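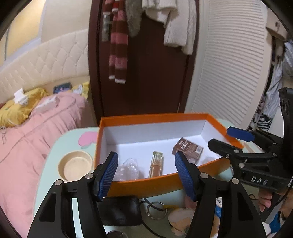 Finger pads, round two

7 Sep 2024

The post in May about linkage geometry ended with a promise to compare finger pads properly, and several people have written to ask where it went. It took longer than planned. The first set of trials had a mistake in the logging that made the left and right jaw angles swap whenever the controller restarted, and I threw the lot out.

For anyone joining here, the question is narrow. I have two pad types for hand-held parallel grippers: a ribbed one in a fairly soft elastomer, and a smooth one in a harder grade. Both fit the same linkage. I wanted to know which one gives cleaner pick and place demonstrations with small household items, the sort of thing you find at the bottom of a drawer. Blister packs, little cartons, tubes, soft plastic pouches. I was not interested in peak grip force, which is easy to measure and tells you very little about any of those.

Method. Each trial is one item, picked from the tabletop, lifted clear of the rim of a shallow box, and released inside. The operator uses both hands, one gripper in each, but only one gripper does the pick. The other is there to steady the box or to shift something out of the way. A trial fails if the item is dropped, if it rotates in the jaws enough that I have to correct with my wrist, or if it sticks to a pad on release. I ran 132 trials per pad type, with the items in the same order both times.

Results, in plain terms. The ribbed pad was better on anything with a soft or uneven surface. The ribs deform one at a time, so a lobed plastic part gets several small contact lines where the smooth pad gives you one large patch that wants to roll. On rigid cartons there was no difference I would defend. On thin film the smooth pad was better, because the ribs fold the film into the grooves and then hold on to it when you open the jaws. Sticking on release accounted for most of the ribbed pad's failures. Rotation accounted for most of the smooth pad's. 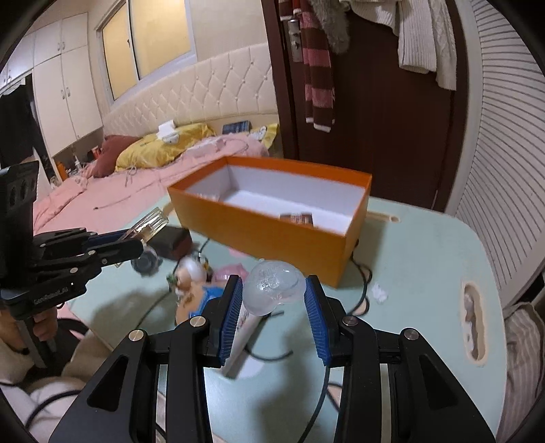
Translucent items need a separate paragraph. They are no harder to grip than opaque ones, but they are a good deal harder to use afterwards. The wrist camera loses the outline against a pale table, and the auto exposure does not help, as a pale table pushes it down and what faint edge there was goes with it. I locked exposure for the second half of the trials and gained enough contrast to mark the contact point by eye. I have not tried a polarising filter. Sandrine Sabatier suggested one in the comments last time, and also suggested a darker table, which I resisted on the grounds that most people's tables are not dark. She is probably right that I should run both colours and report the difference.

A note on fields of view. The lens is wide enough that the corners go black, and I have had the argument about cropping more than once. I leave it alone. The outer part is distorted and the resolution there is poor, but it is where the second gripper shows up first, and for two-handed work that is worth more to me than a tidy rectangle. If you are training on this sort of footage, mask the corners in the loader and keep the original files.

The controller changes were minor. I moved from the Brulterell board to the Fosex one, mostly for the encoder inputs. The Brulterell polls; the Fosex has hardware counters, and the jaw opening trace is visibly cleaner for it. Before, a fast close showed up as a staircase. Now it is a curve, and you can pick out the moment of contact from the change in slope without looking at the video at all. Configuration is through a text file with sparse documentation. The key that cost me an evening is filter_len, which has a default of 100 samples and smears everything. Set it to 3 and do your own smoothing later.

Timestamps are still the weak part. Camera and encoder run on separate clocks, and I align them by snapping the jaws shut twice at the start of each recording and matching the two peaks. That works for short takes. Over a longer session the clocks drift apart, and after 780 seconds I could see the offset with the naked eye – the trace closing before the fingers did. My current rule is to stop and start a new recording well before that. A shared trigger line would be the correct fix. Yorath sells a small sync box which looks suitable, but I have not had one in hand and the data sheet is vague on input voltage.

Cable routing deserves more attention than I gave it. With two grippers tethered, leads end up across the work surface whatever you do, and a lead that crosses the pick area will eventually get pinched in a jaw. Right-angle connectors help a little. Running everything down the operator's side of the table helps more.

Wear on the pads was slight. The ribbed ones have polished at the crest of the outermost ribs, where the jaws meet on a full close. The smooth ones pick up dust, and grip falls away until you wipe them, so wipe them between sets and write down that you did. I used a lint-free cloth and water. Alcohol made the harder grade go tacky for a while, which spoiled one set that I had to repeat.

For general use I am leaving the ribbed pads on and swapping to smooth for film and sachets. A mixed pair, ribbed on one jaw and smooth on the other, is the obvious next thing to try. I have done a handful with the Skukanetti mounts, which allow a swap without pulling the pivot pins, and release from film does look better, but a handful is not a result. The trial log and the item list are on the downloads page, with the discarded set in its own folder for anyone who wants to see what swapped jaw angles look like.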